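Home | Talks | Notes | Contact

Right, hello! Slide one is just the title, so I'll wait for the latecomers (and the coffee queue). I want to talk about small kitchens and why we all store things in daft places. Show of hands: who keeps baking trays in the oven?

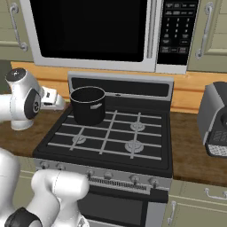
Sille Bundgaard, kitchen planner, Poltholm

Microwave over the hob, cupboards either side. Love it or hate it? Pause for grumbling. Then the Haugland flat story – 15 mugs, 2 people, one shelf! Don't rush it, it got a laugh in April.

Next slide, spices. Ask when they last used the cloves. If we're short of time skip the drawer bit and go straight to questions.

143 shares | 2 comments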